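Vehicle Design for Screen - handout 9
Product placement and the hero car

Notes by Sushil Mishra. Read before the workshop, bring a pencil, phones are fine for looking things up.

Where we got to last time
Concept cars for shows vs concept cars for films. Show car has to survive a turntable and a lot of people leaning on it. Film car has to survive a shoot, bad weather, a stunt crew, and then probably a turntable anyway. Different budgets, different people signing things off. If you missed it get the notes off someone.

Why a carmaker says yes
Usual reasons, in no order:
- a new model is coming and they want the face of it seen early
- the studio asked nicely and the design team was bored (happens more than you'd think)
- a rival did one
- the brand wants younger buyers, or thinks it does

Money doesn't always change hands. Often the maker supplies the car, the people to look after it and some advertising support. The studio gets a vehicle it didn't have to build. Read the contract extract in the reader, the part on "screen prominence". Note how vague it is. Tülin Bozkurt will go over that in her guest hour, she negotiated this kind of deal for years and has strong views on the word prominence.

Case: the Skultero for Brudstead
Brudstead = the film, near-future, city under curfew. Skultero = the two-seat patrol car. Zemuvlow is the maker. They had 11 weeks from first sketch to a car on set, which is very tight. Things to notice:

1. Body is a shell over an existing platform. No new chassis, no new suspention. Wheelbase fixed before anybody drew anything, so the proportions were decided by the donor car. Students always want to start with the silhouette. Here you start with the hard points and draw outward.

2. The badge. Zemuvlow wanted it lit. Director didn't. They settled on a lit badge that could be switched off from inside the car. Watch the tunnel sequence and see who won.

3. 2 cars built. One complete, with interior, for the actors. One stunt car with a cage, plain seats and no dash trim. Panels meant to be interchangable but the doors never quite matched, so the stunt doors stayed on the stunt car.

4. Glass. Tinted glass looks great in the sketch and kills your actors' faces. The side windows ended up clear, with tint added later in post.

5. Sound. Electric drive, so nothing to record that anyone liked. The sound team built it from a tram, a sewing machine and a slowed down fan.
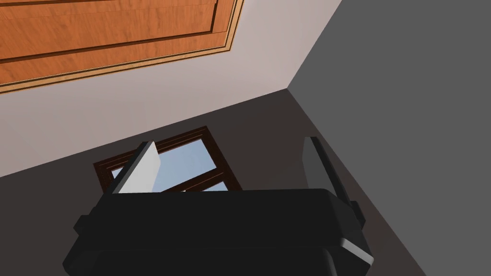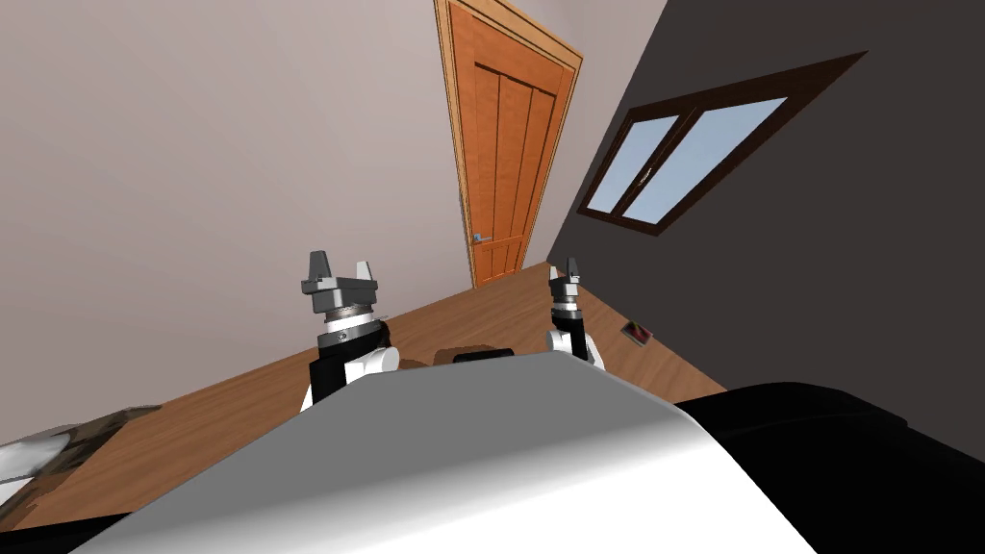
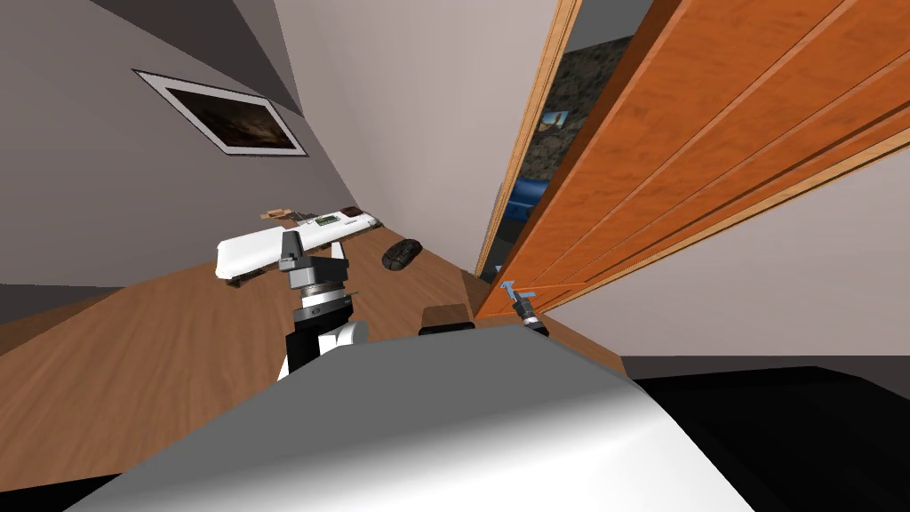
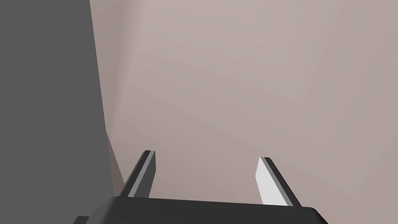
Believable vs practical
A future car on film needs one thing the audience already knows. Door handle, wiper, a scuffed sill. Take all of those away and it reads as a prop. The Sproģis van (second case, see reader) has no visible wipers at all and people in test screenings kept calling it "the toaster". Wipers went back on for the reshoots in August.

Practical stuff that always gets forgotten:
- can the actor get in wearing the costume
- can the actor get out, quickly, on a slope
- where does the camera mount go
- who moves the car between takes and can they see out of it
- turning circle!! sets are small
- reflections. Gloss black shows the whole crew

Paint: satin is safer than gloss. Matte marks as soon as somebody touches it and can't be polished out. Ask for touch-up paint from the same batch.

Terms you need
Hero car - the one built for close-ups.
Donor - production car underneath.
Hard points - positions you can't move (axles, seat, firewall, steering).
Buck - static body or part body, for interior shots or checking size.
Picture vehicle - anything with wheels that appears on camera.

Exercise
Pick a production car at least ten years old. Side view, trace the hard points only. Now draw a patrol car, taxi or ambulance over it, set 50 years from now. Wheels stay where they are. Seat height stays. You may cut the roof but remember the helmet.

Then one paragraph on what the maker gets out of it. Be specific. "Exposure" is not an answer.

Hand in by 18 June 2021, on paper, name on the back. Scans only if you've cleared it with me first.

Reading
Reader, the contract extract and both case files. Skip the appendix on tires, it's out of date and I haven't had time to redo it.

Next handout: interiors, screens that have to work on camera, why steering wheels keep coming back.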